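Section 4. Setting up a crop-damage reporting point

Read this section before you buy or install anything. It covers the reporting point used in the Jekalau wildlife area, where farmers log losses to elephants, bush pigs and baboons and claim against the shared hunting and tourism income. Sections 1 to 3 deal with membership and boundaries. This one deals with getting a claim written down in a way that will survive an argument.

A word on expectations. The Wogan handbook, which most local groups start from, promises that a reporting point will "build tolerance for wildlife." We have seen no good evidence of that. What a reporting point does is produce records. Whether the records lead to payment depends on people well above the level of this manual, and you should say so at the first public meeting.

4.1 Before you start

You will need:
The printed claim books (one per ward, plus a spare)
A lockable box fixed to a wall or post
A measuring rope marked in meters
The ward map, with field boundaries agreed under Section 2
A phone or radio that works from the site

Note: The Sosero kit includes a tablet and a solar charger. You can skip both. Paper worked through the rains in Jekalau and the tablet spent them in a drawer.

4.2 Choosing the site

1. Mark on the ward map every field that borders a known animal route.
2. Find a spot that most of those households can reach on foot and return from in the same morning.
3. Rule out the headman's yard, the safari operator's camp and any shop whose owner buys grain. Each of these has been tried. Claims dropped at all of them, and we doubt the elephants had anything to do with it.
4. Ask women farmers separately whether they would use the site. Write down what they say, including "no."
5. Fix the box at chest height, facing the path.

Caution: Do not place the box near a water point used by animals after dark. People report at dawn, and buffalo may still be there.

4.3 Recording a claim

1. Visit the field within 2 days of the report. After that, livestock get in and the tracks are useless.
2. Walk the full edge of the damage with the claimant. Use the rope. Paced distances will be challenged.
3. Write down the crop, its stage of growth and the area lost. Leave the money column blank.
4. Record the animal only if there are tracks, dung or a witness. Otherwise write "not known." A guess of "elephant" in every row makes the whole book look false, and reviewers have thrown out books for less.
5. Have the claimant and one neighbor sign. The neighbor should not be from the same household.
6. Tear out the second copy and hand it over on the spot.

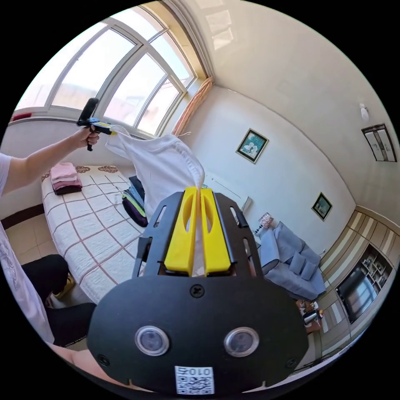
If the claimant disagrees with the measured area, write both figures in the row and carry on. Do not split the difference. A number that neither side measured is worth nothing later, and it teaches people to start high.

Note: In the first season Jekalau logged 133 claims. Of these, 84 had both signatures and a measured area. The rest could not be assessed. The annual report listed the full number as "claims processed," and we would ask other areas not to copy that.

4.4 Setting the payment rule

1. Agree on the rule in public before the first claim is opened. A rule made afterward will be read as favoring whoever was paid.
2. Decide whether payment is by area, by crop or a flat sum per household. By area is the easiest to defend.
3. Set a ceiling for the season. The Jekalau fund held 3000 dollars at the start of its first year, and no formula will stretch money that is not there.
4. Post the rule and the ceiling on the outside of the box.
5. When the season closes, post the list of payments in the same place.

Caution: Do not promise full compensation. Outside advisers like the phrase. They are seldom around in December, when stores are low and people come asking.

4.5 Using the Astitz summary sheet

The Astitz sheet turns a season's claims into a single score for "conflict pressure." Donors ask for it, so fill it in, but treat the score with care. It rises when more people report, which can mean more damage, more trust in the box or a rumor that payments are coming. The sheet cannot tell these apart.

1. Copy totals from the claim book, keeping "not known" as its own row.
2. Enter the number of claims that could not be assessed. The sheet has no space for this. Use the margin.
3. Attach the payment list.
4. Keep a copy in the ward. Originals sent to the district office have not always come back.

4.6 If something goes wrong

No claims in the first month: check that the box can be opened, then ask in the fields. Silence is not proof that animals have stayed away.

Same household claims repeatedly: visit again before assuming fraud. Fields on a route get hit over and over.

Council keeps the income: the reporting point cannot fix this. See Section 6, and take the claim books with you.

Section last revised 8 May 2018. Earlier copies give a longer visiting period in 4.3 and should be thrown away.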